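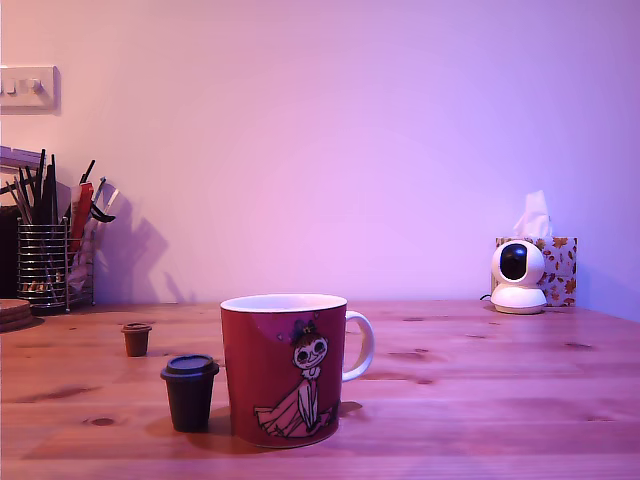 Figure 4. A large red mug and two smaller brown cups on a pine table.

4.2 Choice of cup and length of break

The diaries gave us 963 usable entries, each recording one hot drink taken during paid work at home. An entry was usable if it named the drink and the cup and gave a time for the start and end of the break. Entries with no end time were left out of this section but kept for the analysis of drink type in Section 4.1. All entries were typed into Cladeo by Elsie Cheetham and checked against the paper diaries by the second author.

People did not choose at random. Most diaries showed one cup used for the first drink of the day and a different one, or several, used later on. The first cup was usually the largest in the house that the person thought of as their own. When asked why, participants spoke about habit and about who else used the cupboard. Capacity came up less often than we had expected, although one participant in Keltora had measured her mug at 500 ml and planned her morning by it.

Small cups were a different matter. They turned up mainly in the afternoon, and the breaks recorded with them were shorter but closer together. Tapley found the same pattern in shared offices, where he put it down to the walk to the kitchen and the chance of meeting a colleague there. Neither applies to our participants, most of whom worked alone. We think the smaller cup is better seen as a way of allowing oneself to get up again. Several people said as much in interview: a small coffee is finished sooner, and a finished coffee is a reason to leave the desk.
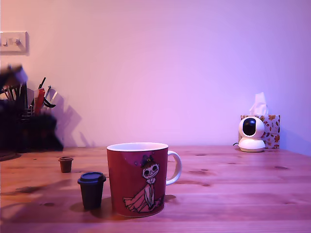 Where the drink was taken also mattered. Participants who carried it back to the desk often wrote down an end time that was the same as the time they sat down again, even when the drink lasted well into the next task. Others counted the break as over only when the cup was empty. We had given no guidance on this in the diary instructions, and the two readings cannot be separated after the fact. Break length is therefore reported by household and not pooled across the two towns.

The difference between Keltora and Trekach was smaller than the difference between households within either town. Trekach participants took their first drink earlier — most started work before 8 am — but the spacing of later drinks was much the same. Having children at home made the timing less regular and had no clear effect on the choice of cup.

Two points should be kept in mind. The diaries were kept for six weeks from January, and hot drinks are likely to be less common in summer. The Bettencourt checklist, which we used to sort cups by size, has only four classes and puts espresso cups together with small teacups. A finer set of classes would have split the afternoon entries further, and we return to this in Section 5.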